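Automation at Work, Handout 5: The Packing Table

In this unit we study what remains for people when a warehouse becomes automatic. Our case is Temard, a small seller of bottled care products. In October the company put in the Kasirora line, which closes and labels the standard boxes. Gifts, returns and fragile goods stayed at the hand table.
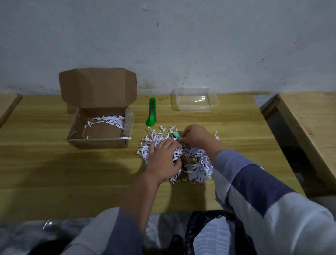
Reading time: 2 minutes

Please look first at the fingers. The packer feels how tight the paper shreds are, and this feeling is difficult to write into a program. Before the line came, every worker did this task for a part of the day. Now two persons do it for the whole shift.

Compare two layouts of the same work. Deten, the supplier of the line, wants each item in one fixed position. At a hand table the worker decides where the box, the knife and the bottles in their cardboard holders will lie.

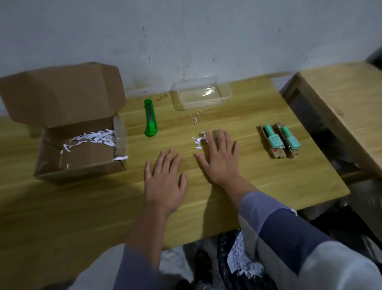
Rostislav Štěpánek

The pay did not change, but the rhythm did. The line closes 106 boxes in the time when a person makes 5, and the workers told us that they feel compared with it. Some of them moved to checking and repair, and for this they received training.

Returned parcels are the second topic. The label must be read and the parcel opened with a knife, without damage to the goods.
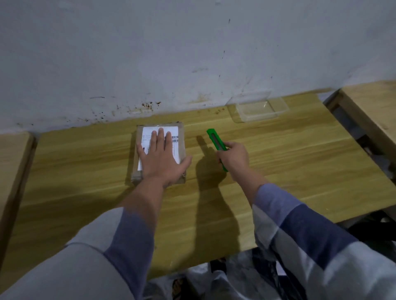

A machine can read the barcode well. It is weaker when the cardboard is soft or taped two times, so this step is still manual at Temard.

For the seminar: read the chapter by Vávra and write 100 words on who should decide which tasks stay manual.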